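Notes, Endale library talk, May 2, 2020

Open w/ thanks to Fidel Durán for the slides. Keep it under 60 min incl questions.

Topic: why old paint colors are so hard to match. Start w/ the Plondville house, front hall. Owner swore it was plain white. 148 chips pulled from the fan deck, 2 came close, niether right. Pause, let them guess why. 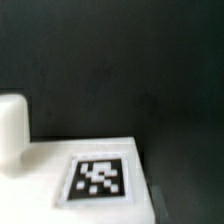
Whites shift with the light, main point of the night. Morning in the hall = cool, lamp on = almost yellow. Say it slow. Look at the white block on the slide: flat top has a faint gray to it, narrow side strip comes up brighter. Same thing happens at every corner of a room. So test on two walls, big patches, check again at night.

Then Bandville porch story (short!!). Mention oil paint yellowing in closed rooms, shutters, backs of doors. Handout has teh chip list. Questions, then lights.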